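# Pridlow Sortierplaner 2.2 – für zwei Arme an einem Tisch

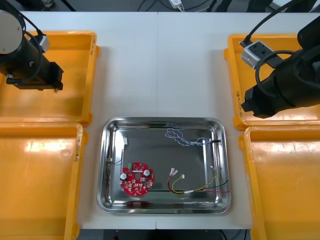
Endlich ist die neue Version draußen, und ich freue mich wie ein kleines Kind! Der Pridlow Sortierplaner ist meine Software für alle, die zwei Arme über derselben Arbeitsfläche laufen lassen und keine Lust mehr haben, jede Bewegung von Hand einzulernen. Ihr sagt dem Planer, welches Teil in welche Kiste soll, und er überlegt sich, welcher Arm greift, in welcher Reihenfolge und auf welchem Weg. Mein Lieblingsaufbau zum Testen ist eine Edelstahlschale in der Mitte und je zwei orange Kisten links und rechts. In der Schale liegen eine runde rote Platine und ein paar Kabel, und gerade die Kabel sind gemein: Das rot-gelb-schwarze Bündel ragt mit zwei Enden über den Schalenrand hinaus, und wer nur innerhalb der Schale sucht, schneidet sich die Hälfte vom Greifziel weg. Die Suchzone lässt sich deshalb ab sofort über den Rand hinaus aufziehen (war der meistgewünschte Punkt auf meiner Liste).

## Was die Software macht

**Erkennen.** Das Modul Joltum nimmt das Kamerabild und trennt Einzelteile vom Untergrund. Polierte Flächen waren lange mein Albtraum, weil jede Lampe als zusätzliches Teil auftauchte. Jetzt gibt es eine Glanzmaske: einmal die leere Fläche aufnehmen, speichern, fertig. Wenn ihr die Deckenbeleuchtung umbaut, müsst ihr sie neu anlegen, sonst sucht ihr euch einen Wolf.

**Zuteilen.** Jede Kiste bekommt einen Namen und eine Regel. Ich nehme gern kurze Namen und schreibe sie mit Filzstift auch auf den Kistenrand, dann passt die Anzeige am Bildschirm zu dem, was auf dem Tisch steht. Regeln gehen nach Teileklasse, Farbe oder Größe, und ihr dürft sie mischen.

**Planen.** Beide Arme teilen sich eine Sperrzone in der Tischmitte. Es darf immer nur einer hinein, der andere wartet über seiner Kiste oder legt schon ab. Klingt simpel, hat mich aber den ganzen März gekostet! Neu ist, dass der wartende Arm seinen nächsten Griff schon vorausrechnet. Auf meinem Rechner dauert ein Plan für beide Arme jetzt fast 80 Millisekunden, vorher waren es 200.

**Kabel.** Längliche, biegsame Teile bekommen einen eigenen Greifvorschlag. Der Planer sucht eine Stelle, an der die Litzen zusammenliegen, und meidet Stecker und Kabelschuhe. Bei verdrillten Paaren klappt das richtig gut, bei lose aufgefächerten Bündeln müsst ihr manchmal noch nachhelfen – dafür gibt es im Editor den Punkt »Griff verschieben«.

## Daten auf einen Blick

| | |
|---|---|
| Arme | einer oder zwei |
| Kisten pro Projekt | bis zu 22 |
| Kameras | eine feste, seitlich oder über dem Tisch |
| Mitgelieferte Teileklassen | Platinen, Kabel, Stecker, Klemmen |
| Trainingsbilder im Grundmodell | 1.422 |
| Betriebssystem | Linux, 64 Bit |
| Export | Ablaufplan als JSON, Protokoll als CSV |

## Was ihr bekommt

Im Paket stecken der Planer, das Joltum-Modul, der Editor und das Simulationsprojekt »Medina«. Mit Medina könnt ihr alles am Bildschirm durchspielen, bevor sich am Tisch irgendwas bewegt, und das würde ich euch auch dringend ans Herz legen. Ich habe selbst mal eine Kistenhöhe falsch eingetragen und bin mit dem Greifer schön auf den Rand gefahren. Seitdem fragt das Programm beim ersten Start jedes Projekts nach den Höhen, und nein, abschalten kann man das nicht.

Nicht dabei sind Arme, Kamera und Sicherheitstechnik. Den Not-Halt verdrahtet ihr bitte in Hardware, der Planer ersetzt ihn nicht!

## Umstieg von 2.1

Alte Projekte lassen sich direkt öffnen. Die Suchzone wird dabei auf den früheren Wert gesetzt, also genau bis zum Schalenrand. Wer Kabel sortiert, zieht sie unter *Projekt > Flächen* ein Stück größer. Eigene Teileklassen bleiben erhalten, eigene Glanzfilter leider nicht, die waren technisch zu anders.

Lizenzen gibt es pro Tisch über den Trevdale-Shop, Updates innerhalb der 2er-Reihe kosten nichts extra. Die Testversion läuft mit einem Arm und ohne Zeitlimit.

Stand: Juni 2018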